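How to Clear Out a Cubby Shelf Using One Basket

17 October 2019
Reading time: 4 minutes

If you have an open cubby shelf in a bedroom, you already know how it goes. You put it together one rainy weekend in February, you line everything up so nicely, and by spring there's a sock in one square, a phone charger in another, and a little rubber something-or-other that came home in a party bag and has been living on the middle shelf ever since. We have had ours through two moves now (the second one was to the apartment in Vusham, up three flights, and I still feel it in my knees) and I have tidied it more times than I'd care to add up. This is the way I do it these days. It takes me nearly 20 minutes if I don't stop to read anything.

What you'll need

A light plastic basket with a handle, the kind you carry around a store. Mine came from the discount place in Itby and I love it more than is reasonable. Slotted sides are nice as you can see what has sunk to the bottom.
A cloth, a little damp.
A bag for trash.
Somewhere to sort at the end, like a bed or a rug.

Step 1. Clear the floor in front first. You're going to be stepping back and forth, and you'll be looking at the shelf and not at your feet. Slippers, cords, the dog's rope toy, all of it over to one side.

Step 2. Hang the basket from one hand and keep it there. I used to set it on the floor, and then I was bending down for every crayon, and my back had plenty to say about that by the third row. Hold it low, just in front of the bottom cubbies, and let your other hand do the picking. If you're left-handed, swap everything I say.

Step 3. Start at the top and go down one column at a time. I know it's tempting to grab whatever catches your eye, and I do it too, but then you end up checking the same squares over and over. Reach all the way to the back of each one, especially the deep ones up high where you can't see in very well. I once found a whole pair of swimming goggles we had already replaced.

Step 4. Don't decide anything yet! Everything small goes into the basket: sponges, toys, hair ties, the odd puzzle piece. The deciding comes later, sitting down, preferably with coffee. If the basket fills up, tip it out on the bed and carry on from the same cubby.

Step 5. Wipe the boards while they're bare. White shelves show every crumb and every fingerprint, bless them. Do the top surface, then the front edge, then run the cloth down the uprights. Go easy near the screw holes, where dust likes to collect; a dry cotton swab gets it out better than the cloth does. If a board wobbles when you lean on it, get the screwdriver now before anything goes back up.

Step 6. Sort on the bed. Keep here, goes in another room, give away, trash. I don't use labels or boxes for this, just heaps on the blanket. Please do put the other-room heap straight back into the basket and walk it around the house before you sit down again, or it will still be there at bedtime and you'll be sleeping next to a tape measure.

Step 7. Put back less than you took out. I try to leave a good number of the squares with nothing in them at all. It looks a bit bare the first evening, and then you get used to it and it feels lovely to walk past. Heavier things go low, and whatever you reach for daily goes at about elbow height. Nothing tiny goes straight on a board by itself, or you'll be doing this all again by the weekend.

A word on how often: I do the full round once a season and a quick pass with the basket whenever I'm changing the sheets anyway. The quick pass is only steps 2 to 4, and the kids can manage it too if you give them the lower rows.
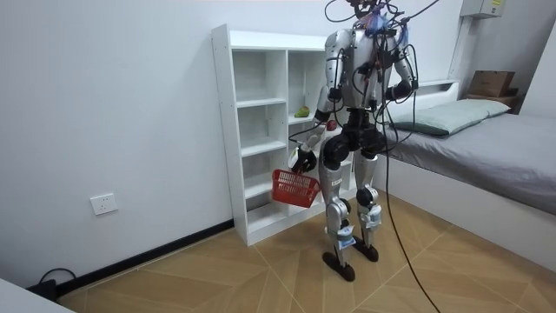
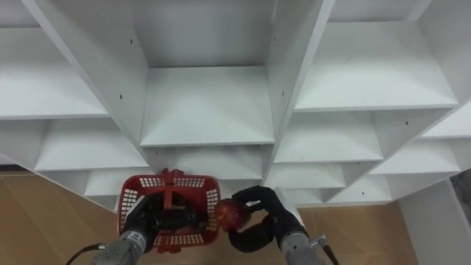
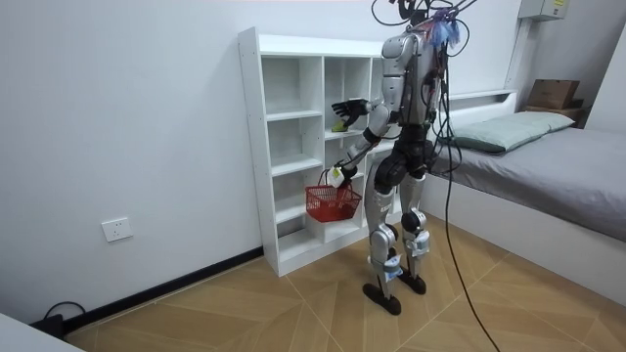
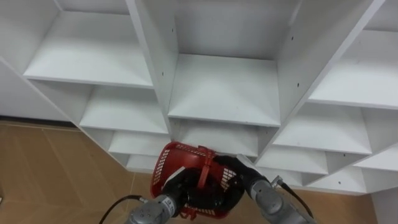 The white cubby unit, from across the bedroom and from close up.

Related
50 Things You Can Let Go of Before the Holidays
The Ezeani Method for Folding Fitted Sheets
Our Grustitance Bookcase, 2 Years On
Small Bedroom, Big Closet: What We Did for Under $100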